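À propos de Turneo

Une cellule de formation consacrée à la robotique à deux bras

Turneo est l'atelier d'enseignement robotique de l'établissement Pratdale. Il est organisé autour d'un seul équipement, la cellule Manole, dont le jumeau numérique sert aux cours, à la préparation des réglages et à la répétition des opérations d'entretien. Les stagiaires y apprennent à mettre en service un robot à deux bras, à le maintenir en état et à le remettre en marche après un défaut.

L'établissement a fait le choix de traiter une machine unique dans tous ses détails. Chaque session réunit six stagiaires et s'étend sur 22 journées, réparties entre la salle de simulation et l'atelier. Aucun stagiaire n'intervient sur la cellule réelle avant d'avoir mené l'opération correspondante dans le modèle.

Mise en service de la pince

Le premier module porte sur l'organe de préhension. Les stagiaires vérifient l'orientation du boîtier par rapport au poignet, déclarent la position d'ouverture, puis contrôlent le parallélisme des doigts à vide. Le contrôle se fait depuis la vue de poignet, doigts écartés et sans objet. La référence d'ouverture est enregistrée dans le dossier de la cellule, avec le numéro de version du modèle. Toute modification ultérieure donne lieu à une nouvelle fiche, signée par le stagiaire et par le formateur.
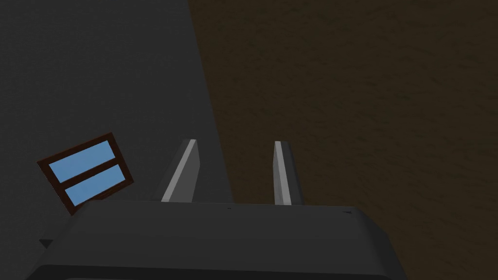 Étalonnage de la vue de poignet

L'étalonnage occupe la plus grande partie de la deuxième semaine. Il consiste à établir la relation entre le repère de la pince et celui de la pièce simulée, de façon qu'un point désigné à l'écran corresponde à la position que le bras devra atteindre. La procédure en vigueur comporte 200 relevés, effectués sous des inclinaisons variées du poignet. Les poses fortement penchées sont conservées : elles mettent en évidence les erreurs d'angle que des vues de niveau laissent passer.

Le modèle représente un intérieur meublé, avec ses murs, sa fenêtre et ses cadres accrochés. Les arêtes franches, comme la rencontre de deux murs ou la traverse d'une fenêtre, servent de repères pour apprécier l'inclinaison de la prise de vue. Les stagiaires consignent l'écart constaté sur chaque axe et reprennent la série si la tolérance fixée par le formateur est dépassée.
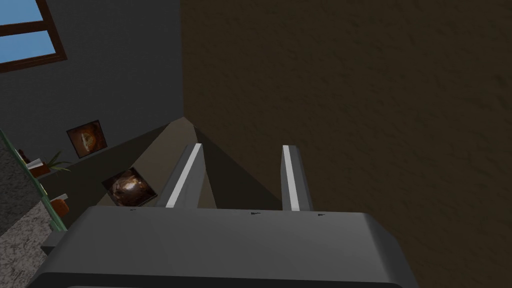 Vue de poignet inclinée, pince ouverte, dans le modèle de la cellule Manole.

Entretien courant et reprise après défaut

Le plan d'entretien de la cellule a été rédigé avec la société Zestow, qui assure l'assistance technique de l'atelier. Il distingue les contrôles de début de séance, les contrôles périodiques et les interventions sur défaut. Les premiers relèvent des stagiaires : état apparent des carters, passage des câbles, jeu au poignet, libre course des doigts, essai de l'arrêt d'urgence. Le remplacement d'une articulation ou d'un variateur reste réservé au personnel habilité.

La reprise après défaut suit un ordre invariable. La cellule est consignée, le journal d'événements est extrait, puis la dernière trajectoire est rejouée dans le modèle à vitesse réduite. Le code 619, attribué dans notre nomenclature interne à une perte de référence du poignet, impose de refaire l'étalonnage complet du bras concerné. L'autre bras est contrôlé le même jour, même en l'absence d'alarme.

Une attention particulière est portée au volume partagé par les deux bras. La vue générale permet de situer un bras par rapport à l'autre, d'examiner la position du poignet et de vérifier les dégagements au-dessus du plan blanc avant d'autoriser un mouvement simultané.
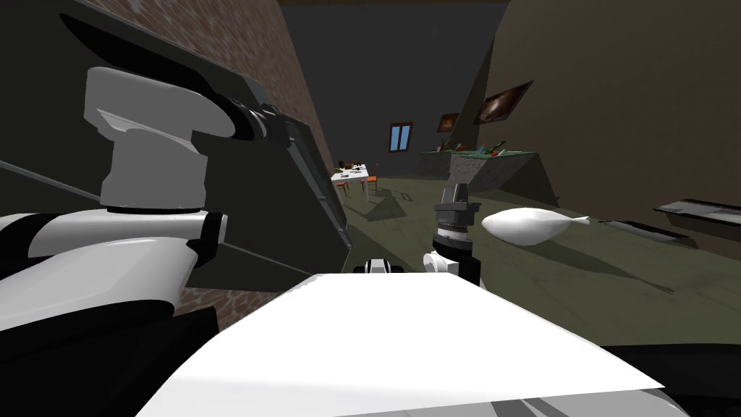

Zestow rappelle à ce sujet que la vue générale ne remplace pas le calcul des distances entre les deux bras, et demande que ce calcul soit joint à chaque compte rendu de reprise. Cette exigence figure au règlement de l'atelier depuis sa révision du 8 juin 2021.

Admission et accès à l'atelier

La formation est ouverte aux techniciens de maintenance en poste et aux élèves de dernière année de Pratdale. Une pratique préalable de la lecture de schémas électriques est requise. La session principale débute en septembre. Les candidatures sont à adresser au secrétariat pédagogique de Turneo, accompagnées d'un curriculum vitæ et, pour les salariés, de l'accord écrit de l'employeur.

Les entreprises souhaitant faire répéter une opération d'entretien dans le modèle peuvent réserver la salle de simulation en dehors des périodes de cours. La demande précise l'opération visée et le nombre de participants.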